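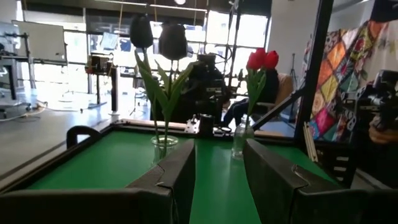 홈 | 꽃과 화분 | 살림 기록 | 도구 | 문의

유리 화병에 튤립 두 송이씩 꽂는 방법

튤립은 한 단을 사서 큰 화병에 몰아 꽂는 경우가 많은데, 집에 있는 작은 유리병 두 개에 두 송이씩 나누어 꽂아도 충분히 볼 만합니다. 이 글에서는 입구가 넓은 화병과 목이 좁은 병을 함께 쓰는 방법을 적습니다. 색은 검정에 가까운 짙은 튤립과 빨간 튤립을 기준으로 했고, 다른 색도 순서는 같습니다.

준비물

- 짙은 색 튤립 두 송이, 빨간 튤립 두 송이
- 입구가 둥글고 넓은 투명 화병
- 목이 좁은 투명한 병
- 잘 드는 꽃가위나 칼
- 신문지 한두 장
- 병 닦는 솔

병은 새로 살 필요가 없습니다. 음료나 기름이 담겨 있던 병도 라벨을 떼고 잘 씻으면 됩니다. 저는 Platetance라는 동네 생활용품점에서 한 개에 2,000원 하는 병을 사서 쓰고 있습니다. 용량은 300ml 정도가 아니라 정확히 300ml로 표시된 것이고, 두 송이에는 이 크기가 알맞습니다. 더 작은 병은 꽃이 무거워질 때 넘어지기 쉽습니다.

1. 병 씻기

투명한 유리는 안쪽의 물때가 그대로 보입니다. 주방 세제를 한 방울 넣고 미지근한 물로 솔질한 뒤 여러 번 헹굽니다. 목이 좁은 병은 솔이 안 들어갈 수 있습니다. 이럴 때는 굵은 소금 한 숟가락과 물을 조금 넣고 입구를 막은 다음 흔듭니다. 바닥 모서리에 낀 때는 식초를 탄 물을 채워 하룻밤 두면 대개 떨어집니다. 세제가 남지 않도록 마지막에는 찬물로 헹구고 거꾸로 세워 말립니다.

겉면은 마른 천으로 닦습니다. 손자국은 창가에 두었을 때 특히 눈에 띕니다.

2. 튤립 다듬기

사 온 튤립은 포장지를 벗기기 전에 줄기 끝을 먼저 확인합니다. 끝이 하얗게 마르거나 갈라져 있으면 그 윗부분까지 잘라야 합니다. 자르는 길이는 보통 손가락 한 마디면 됩니다.

줄기가 휘어 있으면 신문지로 꽃과 줄기를 한꺼번에 단단히 말아 찬물에 두 시간쯤 세워 둡니다. 물을 올리면서 줄기가 곧아집니다. 자연스럽게 휜 모양이 좋다면 이 과정은 건너뛰어도 됩니다.

잎은 다 떼지 않습니다. 튤립은 길고 뾰족한 잎이 꽃 아래에서 퍼지는 모양까지가 한 송이입니다. 물에 잠기는 맨 아래 잎만 손으로 잡고 아래로 당겨 떼어 냅니다. 잎 밑동에 흙이 끼어 있는 경우가 있으니 흐르는 물에 한 번 씻습니다.

3. 길이 정하기

꽃의 높이는 병 높이의 한 배 반에서 두 배 사이로 잡습니다. 처음에는 길게 자르고 병 옆에 대어 보면서 조금씩 줄입니다. 튤립은 꺾꽃이 된 뒤에도 줄기가 계속 자라서 며칠 지나면 손가락 한두 마디만큼 길어집니다. 그래서 첫날은 조금 짧아 보여도 괜찮습니다.

두 송이의 길이를 똑같이 맞추지 말고 한 송이를 약간 낮게 합니다. 같은 높이로 꽂으면 꽃머리끼리 밀려서 병 양쪽으로 벌어지는 일이 많습니다. 봉오리가 좁고 덜 핀 것을 높게, 넓게 벌어진 것을 낮게 두면 무게도 안정됩니다.

4. 넓은 화병에 꽂기

입구가 넓은 화병은 줄기가 돌아다니는 것이 문제입니다. 두 송이만 꽂으면 서로 반대쪽으로 기울어 가운데가 빕니다. 다음 순서로 꽂습니다.

먼저 높은 송이를 한쪽 입구에 기대어 세웁니다. 줄기 끝은 반대쪽 바닥 모서리에 닿게 합니다. 낮은 송이는 첫 줄기와 바닥 가까이에서 엇갈리게 넣습니다. 줄기끼리 서로 받쳐 주어서 손을 놓아도 크게 움직이지 않습니다. 마지막으로 잎을 밖으로 펼칩니다. 긴 잎 하나를 한쪽 위로 올려 두면 꽃이 적어도 허전하지 않습니다.

그래도 쓰러지면 입구에 투명 테이프를 십자로 붙이고 그 칸에 꽂습니다. 테이프는 입구 안쪽에서 끝나게 잘라야 겉에서 덜 보입니다.

짙은 색 튤립은 멀리서 보면 꽃잎의 결이 잘 안 보이고 윤곽만 보입니다. 그래서 입구가 넓은 쪽에 꽂아 잎과 함께 윤곽을 펼쳐 주는 편이 낫습니다.

5. 목이 좁은 병에 꽂기

이쪽은 쉽습니다. 목이 줄기를 잡아 주므로 두 송이를 나란히 모아 손에 쥔 다음 한꺼번에 넣습니다. 하나씩 넣으면 두 번째 줄기가 첫 줄기의 잎에 걸려 잎이 찢어집니다. 잎은 줄기에 가볍게 감듯이 모아 목으로 같이 내려보냅니다.

꽃머리는 서로 닿아도 됩니다. 빨간색 두 송이를 붙여 놓으면 큰 꽃 한 송이처럼 보입니다. 같은 단에서 산 꽃이라도 붉은 정도가 조금씩 다른데, 더 밝은 쪽을 앞이나 창 쪽으로 돌려 놓습니다.

줄기가 굵어서 목에 꽉 끼면 억지로 밀지 말고 줄기가 가는 것으로 바꿉니다. 눌린 줄기는 물을 못 올려서 이틀이면 고개를 숙입니다.

6. 물 넣기

튤립은 물을 깊게 채우지 않습니다. 병 바닥에서 손가락 세 마디 높이면 됩니다. 대신 물을 많이 먹으니 매일 봐야 합니다. 찬물을 쓰고, 이틀에 한 번은 물을 전부 갈면서 줄기 끝을 조금씩 다시 자릅니다. 목이 좁은 병은 꽃을 뺐다 꽂기가 번거로워 물만 보충하기 쉬운데, 그러면 물이 먼저 흐려집니다.

수선화와 같은 병에 꽂는 것은 피합니다. 수선화 줄기에서 나오는 진액 때문에 튤립이 빨리 시듭니다.

7. 놓는 자리

두 병은 너무 멀리 떼지 않습니다. 꽃 색이 서로 다르니 병까지 멀리 떨어지면 따로 노는 것처럼 보입니다. 한 손바닥 간격에서 시작해 조금씩 옮겨 봅니다. 초록색 바탕 위에 놓으면 유리를 통해 바탕색이 비쳐서 줄기와 이어져 보이고, 빨간 꽃은 더 또렷해집니다. 초록색 탁자가 없으면 초록 천이나 도화지를 깔아도 됩니다.

튤립은 빛 쪽으로 고개를 돌립니다. 창가에 둘 때는 하루에 한 번 병을 반 바퀴 돌려 줍니다. 직사광선이 닿는 곳과 난방기 옆은 피하고, 밤에는 서늘한 곳으로 옮기면 더 오래갑니다. 저는 2월에 현관 쪽에 내놓고 잤는데 그때 꽂은 것이 제일 오래갔습니다. 사과나 바나나 바구니 옆에는 두지 않습니다.

8. 시든 뒤

꽃잎이 한두 장 떨어지기 시작하면 그 송이만 뺍니다. 한 송이만 남은 병은 그대로 두어도 되고, 목이 좁은 병 쪽으로 옮겨도 됩니다. 빈 화병은 바로 씻어 둡니다. 물때는 마르고 나면 훨씬 안 지워집니다.

분류: 꽃과 화분 > 꽃꽂이 기초 | 태그: 튤립, 유리 화병, 절화 관리

댓글

Donnie Urquhart
소금 넣고 흔드는 방법으로 오래된 병 하나 살렸습니다. 굵은 소금이 없어서 쌀로 했는데 쌀도 됩니다.

초록대문
넓은 화병에 테이프 붙이는 건 알았는데 줄기를 엇갈리게 하는 건 몰랐네요. 저는 늘 양쪽으로 벌어져서 포기했었어요. 그런데 세 송이일 때도 같은 방법인가요?

글쓴이
세 송이도 같습니다. 마지막 송이를 엇갈린 줄기 사이에 넣으면 됩니다.

Bheki Pretorius
튤립 줄기가 잘라도 자란다는 말이 맞습니다. 월초에 꽂은 게 병에 비해 너무 길어져서 다시 잘랐어요.

모래내
검은 튤립은 동네 꽃집에 잘 없던데 미리 주문해야 하나 봅니다. 내년 봄에 해 보려고 저장해 둡니다.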